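Anyone who has ever fished a dropped washer out from under a bench will want to know how the folks in Gollitz are getting on with their shop-floor trials, and the answer, as of November 2018, is that they are getting on slowly but with a good deal of cheer.

The Dreller workshop spent most of September letting an arm have a go at the small jobs that eat up a morning: sorting bolts, seating covers, wiping down machined parts and putting them back in the right tray. Over 22 working days it attempted 1,123 of these little chores. Sorting went nicely. Wiping went well on flat pieces and badly on anything with a groove in it, and seating a cover still takes the arm roughly 15 minutes, a job the day shift does in 2 (and with the radio on, too).

Pilkington, the neighboring shop, has been watching with interest and has asked to try the arm on its own benches next, starting with the sorting.

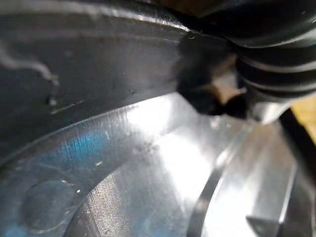
*Staff report, Sivton Shop News*

Shiny aluminum, with all that glare coming off the tool marks, remains one of the harder things to work around, and black rubber sitting right beside it doesn't make matters easier. The Dreller crew plans to try softer lighting over the winter and would be glad to hear from any shop that has done the same.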